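**Passing yards don't match between box score and play log after a lateral**

Keeping stats for Istley in an eight-man football league. Our quarterback finished with 257 yards by my play log. The league box score has 383 team passing yards, which is right, but gives him less than I have. One completion was lateraled after the catch. Does the passer keep the yards gained after the lateral? Our league book says nothing on it.

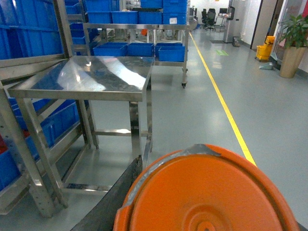 I also have a sack on the same drive that I charged to rushing. Not sure if that matters here.

— Gerd Dreßler, 1/7/26

**mokgethi_stats**

The passer gets the full gain, including the yards after the lateral. The first receiver gets a reception and the yards up to the spot where he gave up the ball. The second player gets receiving yards from that spot but no reception. Your log will then show a player with receiving yards and zero catches. Some entry software rejects that line, and the operator deletes it to clear the error. Check whether the missing yards equal the second player's gain.

Sacks depend on the rule set. College scoring takes them off rushing. Pro scoring takes them off team passing, but leaves the passer's own total alone. Pick one in February before the schedule starts and write it down. 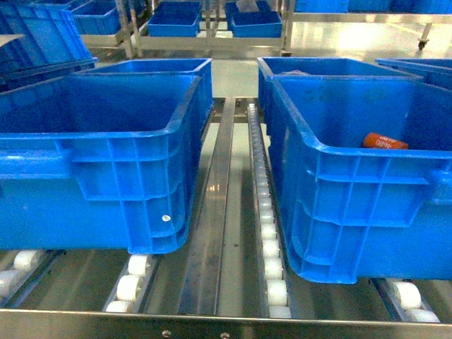

*Two blue crates on a roller conveyor.*

**Collia5**

We had the same thing against Grerkon. Just email the league, they fix it.

**Gerd Dreßler**

The gap is the second player's gain, to the yard. His line was deleted. I have sent in a correction — sacks stay under rushing for now.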